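**Project report: Psalms on foot, reading the Songs of Ascents aloud**

Saturday, July 16, 2022

My question was a small one when I started. Psalms 120 to 134 each carry the heading "A Song of Ascents", and the usual explanation is that pilgrims sang them on the road up to Jerusalem for the great feasts. I wanted to know whether they read differently if you are walking. So I walked!

## What I did

I split the fifteen psalms over the long path from Nutside to the chapel at Sqalli, which climbs 221 metres (not exactly Mount Zion, but my calves disagreed by the end). I did the whole route on 2 days, the first time reading silently at each stop and the second time reading aloud as I went. Sinéad Ó Súilleabháin from my study group came on the second walk and took every other verse, so that we were answering each other across the path.

Afterwards I typed up my notes, all 2,943 words of them, and marked every place where I had written something about the sound of a line.

## What I found

The repetition was the big surprise. On the page, Psalm 121 can look as if it is saying the same thing over and over: the Lord keeps, the Lord is your keeper, the Lord shall keep. Out loud and a bit out of breath, the word "keep" turns into a step. I found myself landing on it with the same foot. I can't prove anyone in ancient Israel did that, and I would love to know how it feels in Hebrew, where the root is *shamar* and comes up six times in eight verses.

Psalm 131 was my favourite. It has only three verses, and the picture of the weaned child with its mother is so quiet after the crowds and enemies of the earlier psalms. We read it sitting on the wall above Geserex and then neither of us wanted to read 132 straight away, partly because 132 is so long.

Psalm 129 was the hard one. "The ploughers ploughed upon my back" is a terrible line to say cheerfully to a friend on a sunny path, and we had to stop and talk about who was singing it and what they had been through.

## Problems

My method has a hole in it: by the second walk I already knew the texts better, so some of what I noticed may come from rereading. I also depended on one English translation for most of my notes.
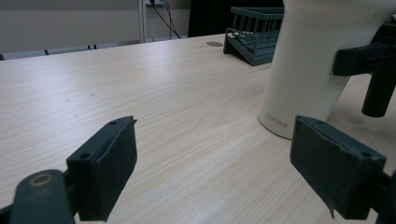 *Fig. 1. Tabletop with a light wood grain.*

## Next steps

I'd like to repeat the walk in December, starting from Skusex and swapping the order, aloud first and silent second, with at least 3 readers. Sinéad wants to try singing them. I have agreed to 133 and 134, both very short, and am thinking about the rest.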